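Grudico Planner 4
Motion planning and scene simulation for single-arm manipulators

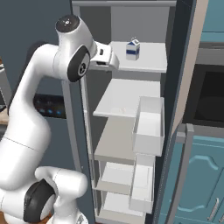
Grudico Planner computes collision-free arm paths in tight household and light commercial spaces: cabinets, shelving, refrigerators, dishwashers. It runs as a service next to your existing controller and returns a timed joint trajectory that the controller can execute without further smoothing.

Most planners do well on an open table and slow down once the arm has to reach past a door and between two shelves. Version 4 treats doors, drawers and shelves as their own object types. A door has a hinge and a current angle, a shelf has a usable height, and the planner checks the whole arm against them, elbow included. If no path exists, the service returns the name of the part that blocks it.

What is included

Planner service (Linux, one license per controller)
Plosier scene editor, for building and posing kitchens and storage rooms
Library of 116 furnished scenes with hinged and sliding parts
Python and C++ client libraries
Command-line tool for batch runs and log replay

Scene editor

Plosier loads common mesh and robot description files. You place the arm base, set door angles, drop objects on shelves and press Plan. The trajectory plays back in the same window, and you can drag a slider to any point on it to read the joint values and the smallest clearance. Changes to a scene are saved as a short text file, so they can go into version control with the rest of your code.

Grasp input

The planner does not choose grasps. It accepts one or more target poses from your perception software and tries them in the order given. A connector for the Zema pose estimator is included. Other sources can be connected through the client libraries.

Specifications

Supported arms: 6 and 7 axes
Target poses per request: up to 10
Clearance setting: per object or per scene
Default planning timeout: 4 seconds
Door and drawer limits: read from the scene file
Memory: 17 GB free for the full scene library, less for single scenes
Graphics card: needed for the editor, optional for the service

Upgrading from version 3

Scene files from version 3 open without conversion. Door angles used to be stored in degrees and are now in radians; the editor changes them when you save. Scripts that write scene files directly need to be updated by hand. Support for version 3 ends in August.

Ordering

Planner 4 is sold by Grudico and, in Romania, through Mihăilă. A trial license covers all features except batch runs. For quotes and technical questions, write to Asnakech Mekonnen in product support and include your arm model and controller version.

Page updated 14/04/2023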